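Evidence and Property Handling
Handout 2: Sidearms, lockers and the paperwork in between

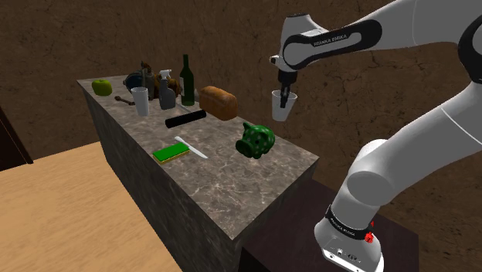

Green apple, wrench and cup on a marble-topped counter.

Last week Bilal Haddad took you through holsters, so today is the dull half of the subject, and the half that gets cases thrown out.

1. Issue and return

Every duty pistol has a serial number, a locker and a line in the issue book. All three should agree. When I joined the property office at Osman we had 86 pistols on the books and 86 in the lockers, and everyone was very pleased until somebody compared the serial numbers. Two belonged to the neighbouring force. They had our missing two and were equally pleased.

Read the number off the weapon. Reading it off the locker label tells you what the label says.

2. Seized firearms

A seized weapon is made safe by a qualified officer before it comes anywhere near your desk. If it arrives without a signed clearance slip, don't touch it. Step back, ring the armourer and be as unpopular as you need to be.

The bag number goes on the slip, the slip number goes in the register, and both go in your notebook. Ammunition is bagged separately and gets its own entry. "Pistol and bits" is a real entry from the Lundero register (item 2454, for collectors). The defence barrister read it aloud twice.

3. Handover between shifts

Both officers sign, both being present. A signature left on a sticky note is a sticky note.

Bragança's rule – Everaldo Bragança ran the Cakurness store from 2000 until his knees gave out – was that the incoming officer does the checking and the outgoing officer does the waiting. Tedious at six in the morning, and I still recommend it.

For next time

Read the Zesorness audit report, chapters 2 and 3. Skip the foreword, which thanks people. Bring a blank register page and a pen that works. Pencil entries will be handed back.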